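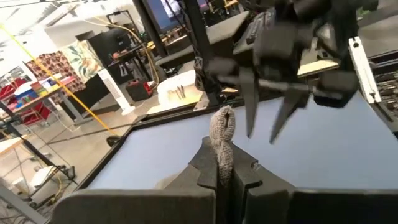 Gray knitted cloth, rolled, at a pale blue-gray work table.

Pilling and abrasion on gray marl knits: changes to the test sheet

13 Sep 2024

The textile bench at Clondavberg has revised its sheet for pilling and abrasion tests on knitted fabrics. The new version applies to all samples booked in from the start of next week. Samples already conditioned under the old sheet will be finished under the old sheet and reported that way.

The main change concerns mottled and marl yarns. On a plain dyed knit, a pill shows up as a small shadow under side lighting and two graders will usually agree on it. On a gray and off-white marl the same pill is hard to separate from the yarn's own color variation. Iveta Kováčik compared grades from the spring round and found that marl samples were the main source of disagreement between graders, with most of the spread in the middle of the scale. Very good and very bad samples were graded consistently.

Three points follow from her comparison.

Marl knits are now graded by two people working separately. If the grades differ by more than half a step, a third grader looks at the specimen without seeing the first two results. The report gives the median.

The lamp is set lower for marl samples, and the viewing booth door stays closed during grading. Overhead lights in the room are off. The lamp angle is marked on the booth rail with red tape.

An untested piece from the same roll is mounted next to the specimen. It must be cut with the wales running in the same direction. A reference piece turned by a quarter looks different enough under side light to shift the grade.

Abrasion cycles are unchanged for lightweight knits at 1,000 rubs. For heavier, open constructions the inspection stop moves to 1,740 rubs, which matches the interval Saha has been using on its own machine and lets us put both sets of results in one table. Ferhat Baysal has updated the counter presets. Please check the display before starting anyway, as the presets reset after a power loss.

Conditioning has caused more trouble than the grading. Loosely knitted fabric relaxes after it comes off the roll, and specimens cut too early end up undersized by the time they reach the holder. Leave the length flat and unweighted overnight, then cut. Do not hang it. Specimens that curl at the edge can be held with the thin ring, but not with tape, which pulls fiber from the surface and leaves a track that looks like wear.

Washing before test remains optional and is decided by the client. Where it is requested, the fabric goes through 2 cycles at 30 degrees and is dried flat. Drotik has asked for tumble drying on its order, and Khanyisile Visser is handling that one separately.

The Skotorlow blanket samples are still on hold. The backing felt on station four was worn through at the center and has been replaced, and results from that station for the past month are being repeated. Saadet Bayram has the list of affected job numbers.

Comments on the new sheet go to Aldo Fabbri. The next revision is planned for November, when the woven fabrics section will be reviewed as well.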